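## Whose lives do you write up?

Mostly Litcombe people who worked at the old Vass mill – 371 short biographies so far, and I'm still going! 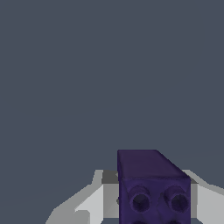
## Can I send in my grandmother's story?

Please do! Keep it under 800 words and tell me where she was born, if you know. 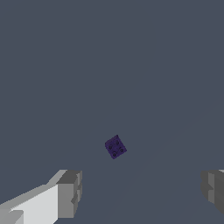
Birth years are the hardest bit, so I'll happily take a guess (the parish books skip plenty). Can't decide which relative to start with? Number them and leave it to chance – going by the four dots on top of that purple cube, I'd write up number four first.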